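The Long Apprenticeship of a Pair of Black Fingers

In Brurnbridge, a workshop is filling up with very short stories about picking things up
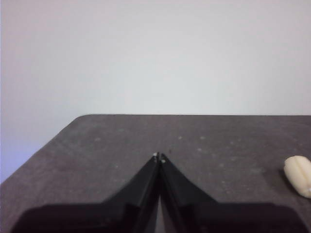
The view from the wrist: two nearly touching fingertips over the gray table, with a small cream-colored piece off to the right.

The first thing I was given at Trusgate was a chair, and the second was a cup of tea, and the third was a warning that I would be bored by lunchtime. I wasn't, as it happens, though I can see how a person might be. The work done in this long, low building on the Brurnbridge canal is slow and patient and terribly repetitive, and it put me in mind of my grandmother teaching me to crimp a pie crust - her hands over mine, again and again, until one day her hands weren't there and the crust got crimped anyway.

What gets taught here is a robot arm, or more properly the piece of software that will one day run it. The software is called Cantero. Nobody writes out a list of rules for Cantero saying move left this far, close this much. It learns from examples, and the examples have to come from people, who guide the arm through a job by hand while the machine keeps a record of everything: where each joint was, how far apart the fingers were, and what the little camera up by the wrist could see from one moment to the next. One run through a job, start to finish, is called an episode. The first set Trusgate wants from this table is 2000 episodes long.

I had pictured something grander, I'll admit. I had pictured a great steel arm swinging car doors about. The jobs at this table are the sort you'd give a toddler on a rainy afternoon. Find the small thing. Pick it up. Put it down over there. Each episode takes less time than buttoning a coat, and then the small thing gets moved somewhere new and off you go again.

Learning to drive

They let me have a turn, which was kind of them and probably cost somebody a good part of the morning. You guide the arm with a hand control, a fat plastic grip with a trigger under the first finger, and the arm across the room does what your hand does, only with a tiny delay that makes you feel as though you're moving through syrup. Squeeze the trigger and the fingers close. Let go and they open. It sounds like nothing at all.

My first attempt was dreadful. I came in too high and closed on air. My second was worse, as I nudged the piece with the side of a finger and sent it off toward the edge of the table, and chased it, and nudged it again. By the time I finally had hold of something I was holding my breath and leaning so far to one side that I nearly went off the chair.

The operators here were very nice about it. They all have a story of their first day, and most of the stories involve something rolling under a cabinet. One of them told me it takes a week before your hands stop arguing with you and another week before you stop noticing the control at all, and that after that you start doing it in the grocery store, sizing up lemons and thinking about which side you'd come in from.

There is a real skill to it, and it isn't quite the skill I expected. A good operator is smooth, yes, but a good operator is also a little bit plain. No flourishes. If you swoop in with a pretty curve one time and straight down the next and sideways the time after that, all for no reason, you leave Cantero with three different answers to the same question. The people who do this well have a kind of even handwriting.

What the wrist sees

I spent a good deal of the afternoon looking at the wrist camera's view, and I grew fond of it. It's an odd way to look at the world. The gripper is always there at the bottom of the picture, like the hood of a car when you're driving, with the two fingers leaning in toward each other and a pale little nub at the tip of each one. The rest is mostly tabletop and wall.

When the thing you want is over on the right-hand side, half out of view, as the cream-colored piece is in the picture printed with this article, you feel a tug to turn your head. You can't, of course. You have to move the whole arm, and everything slides across the screen together. The piece itself has shallow grooves running down it and looks a good deal like a clove of garlic. I began to call it the garlic, and I'm told I was by no means the first.

Moments like that one matter more than I'd have guessed. I had thought the important part of an episode would be the grab, the instant when the fingers close and the thing is held. The team spends at least as much time talking about the approach. Suppose every example began with the object sitting neatly between the fingers. Then Cantero would know all about closing and opening and would be perfectly helpless the first time something lay off to one side. So the starting spots are spread all over the table: near edge, far edge, out by the corner, way over where the camera only catches part of it.

There is a sheet for this, pinned by the door, with the tabletop drawn on it and 105 starting spots marked in pencil. An operator works through them in a shuffled order, so that the arm (and the operator, for that matter) never falls into a rhythm. It was the one piece of paper in the building that everybody seemed to treat with respect.

The ones that don't go right

Toward the end of the day they look back over what's been gathered. I sat in on this with another cup of tea. On the day I visited there were 109 episodes to review, played on a big screen faster than life, so that the fingers darted about like a hen after corn.

Of those, 9 were set aside. I had expected these to be the fumbles, the ones where the piece skidded off or dropped, and I braced myself to see a few of my own. But fumbles are often kept, so long as the operator goes on and puts the matter right. A slip followed by a calm second try is worth a lot to a machine that will certainly do some slipping of its own. The ones set aside had duller troubles. A recording began late. Somebody paused in the middle to answer a question and the arm simply hung there, waiting, for what looked on the screen like an age. In one, the operator had sneezed.

"You don't want to teach it to wait for no reason," one of the reviewers told me. "It would be very good at it."

There is some disagreement about how strict to be, and I heard both sides of it over sandwiches. One camp would keep nearly everything, on the grounds that the world is messy and a learner ought to meet the mess early. The other would throw out anything wobbly and gather fresh. They have been having this talk since March, as far as I could tell, and they have it cheerfully, the way families argue about how to load a dishwasher.

The plain gray table

I asked why the place looked so bare. A gray table, a pale wall, not so much as a calendar hung up behind it. The answer was that it's a beginning. With so little to look at, the team can tell fairly quickly whether Cantero is learning about the object or getting distracted by something else. An earlier system, I was told, had been trained at a table with a striped cloth on it and had done beautifully until the day the cloth went to the wash.

The messier tables come next. There is a second room, which they call Bokier, after the brand of biscuit tin that used to prop open its door, and in there the plan is for patterned cloths, crowded trays, lamps that get moved around, and a great many more kinds of things to pick up. The operators are looking forward to it. After weeks of gray, one of them said, she'd be glad to see a teaspoon.

Before I left I was allowed to see Cantero try on its own, using what it has learned so far. The operator put down the hand control and sat back with her hands in her lap, and the arm set off by itself. It went a little to one side, stopped, seemed to think better of it, and came back. It reached, closed, and missed by what I'd guess was the width of a pencil. Then it opened its fingers and went in again, a touch lower, and this time it had hold.

I clapped, I'm afraid. The operator smiled and wrote something in her notebook and moved the piece to the next spot on the sheet. She told me that the second try looked a lot like how she does it herself, coming in low from the left, and that her colleagues can all spot their own habits in it by now. She sounded pleased, and maybe a bit shy about it, as you are when a child picks up one of your expressions.

They were starting another batch as I put on my coat. Someone had already refilled the kettle.

Published 17/10/2026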